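Clunarell Phone Check: Setting Up Spyware Scans

Clunarell compares your phone's logs against 262 known spyware traces. Treat a clean result as a hint – it can't prove the phone is safe.

1. Charge the phone to 90 percent and turn off battery saver.

2. Make an encrypted backup. The maker says unencrypted ones work too. We found they leave out call history.
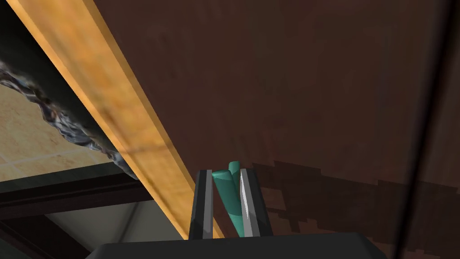

Tímea Fekete wrote in to say that her scan came back clean in February and the same backup was flagged after a rule update, so she now keeps every backup.

Keep yours as well. The rule list is only as good as its last update, whatever the green check mark suggests.

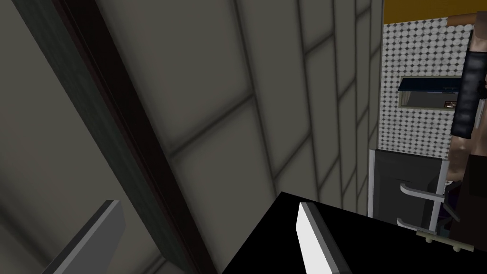

Updates are not automatic, despite the wording on the welcome screen. Open Rules and press Fetch before each scan.

3. Start the scan and leave the cable in. It stops without an error if the phone locks.

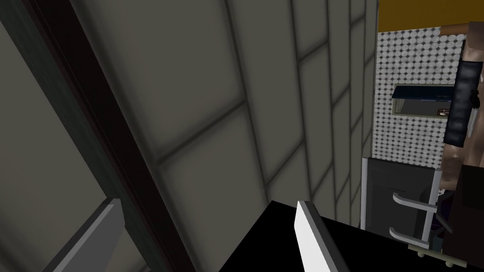 4. Save the report as a file. Caution: "Share with Doltora" is on by default and sends your contact names. Turn it off first.

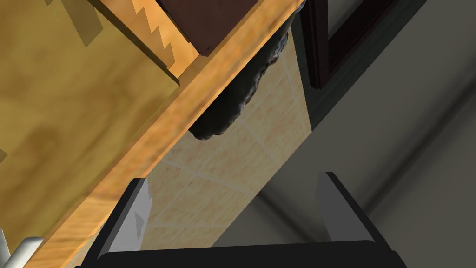 If something is flagged

Don't wipe the phone yet. Code 97 is often a false alarm; code 355 deserves a second opinion.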